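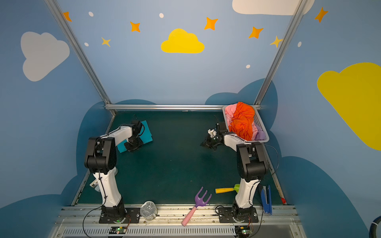

Nudo Vented Laundry Basket
From Skultance – Item 83

A small, pale plastic basket with openings in the sides, made for the laundry that's waiting to be folded. We've sold a lot of baskets at Skultance and this is the one most of us took home. It's light, it fits on a table next to your work, and it holds a good heap of T-shirts without swallowing them.

Most laundry baskets are built for carrying a full load up from the basement. The Nudo is the one you fill from the big basket (or straight from the dryer) when you want to sit down and get through a pile. Park it at the back corner of the table, pull one piece at a time, and leave the rest of the surface clear for folding. If you've ever tried to fold on a bed with the whole wash dumped in the middle, you'll feel the difference on the very first shirt!

What we like about it

The sides let air through. Clean clothes can sit in it for an afternoon while you get on with other things, and you can see a little of what's in there, so the one bright sock you're looking for is easier to find.

It likes to be overfilled. Pile soft things right up above the rim and they mostly stay put. We do this all the time, and the top shirt is always the one we grab next anyway.

It wipes clean. A damp cloth and a drop of dish soap will take care of the lint that gathers around the openings. For stubborn fuzz, an old toothbrush works very well. Let it dry upside down.

It goes with everything. The color is quiet enough that the clothes do all the talking – an orange top, something pink, a bit of lavender poking out at the corner. Ours looks cheerful all week and we haven't done a thing to it.

Pairs well with the Dornville mat

We sell the Dornville work mat separately, and plenty of people buy both. It's dark and flat, which makes the edges of a shirt easy to follow. Crumpled tees are the real test. Lay one out, find the shoulders, smooth from the collar down, and then bring in the sleeves. A printed shirt gives you a handy guide too: get the lettering straight and the rest tends to follow. A teal T-shirt with writing near the middle is a nice one to start with, even when half of it is still bunched up and you can only read bits like "est in" and "ight sky". 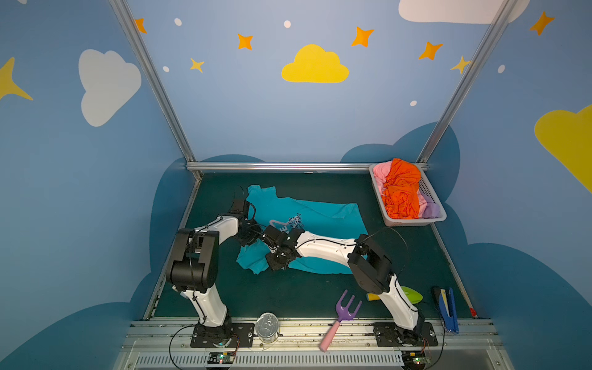

Size and details

Height: 9 inches
Shape: rectangular, open top, vented sides
Material: plastic
Color: pale neutral, one color only
Lid: none
Sold: singly or as a set of 2
Care: wipe or rinse, air dry, keep away from heaters
Suggested for: T-shirts, baby clothes, dish towels, washcloths, socks

Please note the size before you order. This is a tabletop basket and it won't take a family's full wash or a set of queen sheets. If that's what you need, have a look at the Kamath floor basket, which has the same airy sides in a much bigger body and a rolled rim that's easier on the hands when it's heavy. Quite a few customers use the Kamath for carrying and the Nudo for folding, and we think that's a great way to go.

Other ways to use it

We've had almost 200 notes from people who own one, and laundry is only part of it. A few favorites:

Craft scraps. Fabric offcuts, yarn ends, felt. They squash down nicely and you can rummage without tipping everything out.

The kids' garden things. Toy trowels, little forks and rakes, all the pieces that end up on the table when they should be outside. Rinse them off in the basket and let them drain.

The odds-and-ends sweep. You know the sort of thing – a stapler, a can from the kitchen, a small plastic whatsit that belongs to something else. Sweep the lot into the basket before you start folding and sort it out when you're done. (Use a second basket for this. Staplers and clean shirts are not friends.)

Costume and dress-up bits. Scarves, capes, bright shirts that have been outgrown.

Questions we get

Does it stack?
Yes, empty baskets nest inside each other. Don't stack full ones.

Will it snag delicate fabric?
The openings are smooth to the touch, but anything very fine or loosely knit is better off in a mesh bag first.

Can I leave wet clothes in it?
For a few minutes on the way to the line, sure. The base will drip, so put a towel under it.

Do you plan to make it in other colors?
We're trying out a second color and hope to have it ready in June.

Shipping

Orders placed before noon on Tuesday go out with that week's delivery. Sets are packed nested in one box, and a Dornville mat ordered at the same time ships rolled alongside them.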